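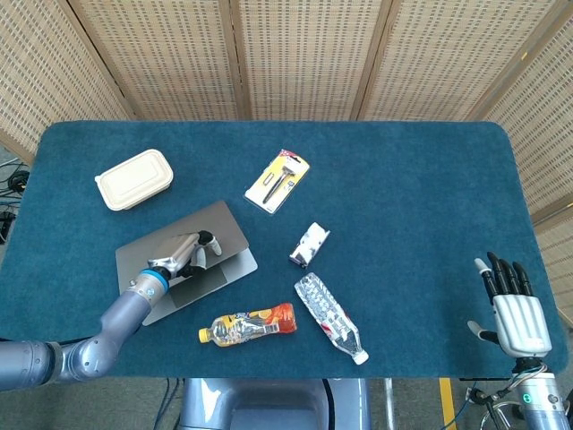
Residents' Association > Shared Rooms > Minutes > December

The meeting opened at 7 with the state of the shared table in the Bernano room, which has been on the agenda since spring and has not moved an inch. The secretary read out the existing rule, that personal belongings leave the room with the person who brought them, and several members asked what the rule had ever achieved. Members went through what was on the blue surface: a laptop left partly open, two crumpled plastic bottles, a beige food container with its lid on, and a razor still in its packaging. One member thought the razor proved that people now treat the table as a shelf for shopping. Another said it proved only that somebody had bought a razor. The chair asked that we stay on the item.

Minutes of the last meeting were accepted with one correction. The quote for repainting the stairwell was from Zarnetti, and had been put down under the wrong firm.

Table clearing. A proposal was made to put a basket by the door for anything left overnight. It was pointed out that we had a basket two years ago and that it filled up with umbrellas and one shoe, and was then itself left on the table. The proposer said this basket would be emptied weekly. Asked by whom, the proposer said that could be settled later. Put to the vote and carried, 11 in favor, four against, the rest not voting. The secretary wishes it noted that no name was put down for the emptying.

Food and drink. It was moved that empties be taken out by whoever drank them. Carried without a count. A second motion, to ban food containers from the room altogether, was dropped after it was pointed out that half the groups using the room meet at supper time. Some doubt was expressed that either motion would be read by the people it is aimed at.

Table surface. The offer from Ansah to replace the covering came to $95 for a plain cut and more if the rounded corners are to be matched. Members in favor say the present covering holds crumbs. Members against say any covering will hold crumbs if crumbs are dropped on it, and that a stiff brush is cheaper. The offer does not say whether taking up the old covering is included, and the last time we assumed something was included we paid for it twice. Secretary to write and ask. No money to be spent before the answer is in.

Room divider. The woven panels were discussed again. The sewing group wants the divider folded back against the wall after use so that they can get at the outlets. The language class wants it left where it is, around the back and side of the table, as it keeps the hallway noise down. Whether woven panels full of small holes keep down any noise at all was questioned - the class says they do, the sewing group says they can hear every verb. Left as it is until the new year. Both groups to stop taping notes to the posts.

Electronics. A reminder that the association's insurance through Cevberg does not cover personal laptops or phones left in shared rooms. The deductible on our own property went up this year and the policy now pays out up to $3000 for the whole room, furniture included. A member asked for a lockable cabinet. The price found was $70, which several people thought suspiciously low for anything that locks. The member is to bring the measurements and say where the key would live - a cabinet with the key left in the door was felt to be no improvement.

Signs. A request for a laminated sign reading "Please clear the table" was turned down. There are already three signs in the room and one of them is about signs.

Any other business. The radiator knocks. This was also in the last minutes, and in the ones before.

The meeting closed at 8:40. Chairs were stacked by those who stayed.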